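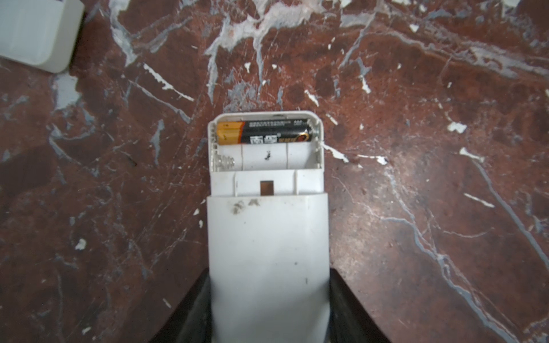
# Small battery things, Rewi Street

2023-12-05

These are notes from the yearly battery check at the house in Rewi Street, Bikamthorpe. I go through the drawers before Christmas and open every small thing that takes AA or AAA cells. This year there were 38 of them, which is more than I would have guessed, and 6 went in the bin.

Most of it was done on the red-brown marble, the one with the white veins. It's a hard surface and small springs bounce off it, so a tea towel is worth having nearby. The marks on it don't come from this job. The white flecks look like dried paint or plaster and I haven't had a go at them yet.

## The white plastic ones

**Two-cell compartment, AAA.** One battery in the upper slot, black wrapper with an orange-gold band, and the lower slot still to fill. The flat end of each cell goes against the coiled spring. On a few cheaper things the plus and minus signs are moulded so faintly that the spring is the only guide.

**The black speck.** A small mark on the floor of the lower slot. It might be dirt, it might be a scuff. I try a dry cotton bud on that sort of thing first and leave it alone if it doesn't shift. Green or white crust on the metal is a different matter and gets vinegar.

**The rim.** Raised edge, rounded at the upper corners, with a small notch at the top. If a cover has a tab, look for a notch like this one before pushing. I have broken two covers by pushing first.

**Covers.** They all went into an ice cream container as they came off. White covers from white housings look much the same in a heap, and next year I will put each one under the thing it came from. It took most of an evening to match the last few.

## What gets checked

I use the same order for everything.

1. Cover off, old cells out.
2. Look at the springs and the flat contacts.
3. Test the cells. The tester came from Ranulik, the hardware shop near the station, and cost $32. It reads low on rechargeables, so I add a note for those.
4. Wipe out the compartment with a dry cloth.
5. Good cells back in, or new ones if the thing is used every day.
6. Cover on, and a strip of masking tape with the year.

Things that only come out once or twice a year go back without cells. The batteries for those are kept in a flat tin in the hall cupboard, sorted by size. A torch with batteries left in it since September last year had leaked right through the spring, and that was one of the six for the bin.

Never mix an old cell with a new one in the same compartment. I used to do it to save money – it doesn't save any, and the old one is the one that leaks.

## Cases and end caps

**Long flat case, white.** Rounded corners, a narrow tab at one end and a seam across near the other. The face has faint smudges that I would like to get off. Warm soapy water on a cloth is fine for plastic like this as long as nothing gets near the seam.

**Small end cap.** White plastic, easily lost. I keep the loose caps in an egg carton until I know what they belong to.

**Open housing.** Also white. Housings stay open until the contacts have been looked at, and only then get closed up, otherwise I lose track of which ones are done.

**Toy rake.** Pink handle, purple tines. It takes no batteries. It will go back in the toy box with the rest of the sandpit set. 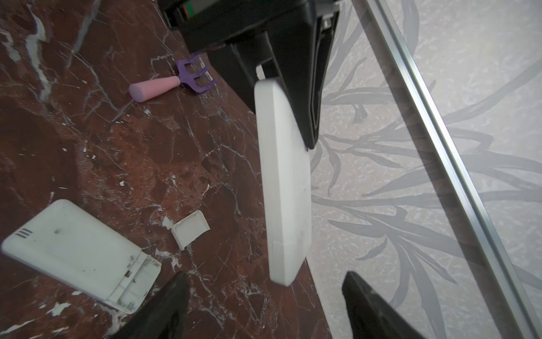 The seam is the part to watch with any long case. A thin flat tool will open most of them, but the plastic bruises, and once the edge is bruised the two halves don't sit flush again. I start from the end with the tab if there is one. If it won't move with a light push I look for a screw under a sticker, and if there's no screw I leave it closed and test the thing as it is.

## The grey panels

The panels next to the marble are pale grey with a darker leaf and grass print, and a silver aluminium rail runs across them. They have been asked about more than anything else on this page. They came with the house and I don't have a name for the pattern. Karabo Zulu in the unit behind has been looking for something close to it for her laundry and the nearest she has found is a vinyl sold in Sanmont, 42 dollars a roll, with larger leaves and no grass.

Panels like these wipe down with a damp cloth. I don't use cream cleanser on them. It took some of the print off a panel at my sister's place and left a cloudy patch the size of a saucer.

## What was thrown out

- The torch with the leaked spring.
- A kitchen timer with a cracked screen.
- Two remotes for things we no longer own.
- A doorbell button, rusted through at the back.
- A reading light that ran hot with new cells in it.

The flat batteries went separately. Bikamthorpe library has a tube for them inside the front door, on the left past the returns chute. Put a bit of sticky tape over the ends of the nine-volt ones before they go in. Button cells should be taped on both sides and kept well away from kids until then, in a jar with a proper lid and on a high shelf. I don't leave them in a drawer, even for a day.

The matched remotes were given to the op shop in Sanmont last time. They weren't keen, so it's worth ringing first. A remote without its television is hard to sell.

## Still to do

The smoke alarms are on a separate list and get done when the clocks change. The bathroom scales need a flat cell I didn't have in the tin. I also want a small tray with a raised edge for the marble, something a spring can't roll out of. Ranulik has a baking tray that would do the job, though the one I looked at was too wide to go back in the cupboard afterwards.

If you have the cover for a two-cell AAA compartment and can't find where it goes, check the direction the cells lie in before anything else. Side by side across the width, the cover tends to be short and nearly square. End to end, it's long and narrow. That sorted out most of my ice cream container, and the two that are left over have gone back in the drawer with the spare fuses.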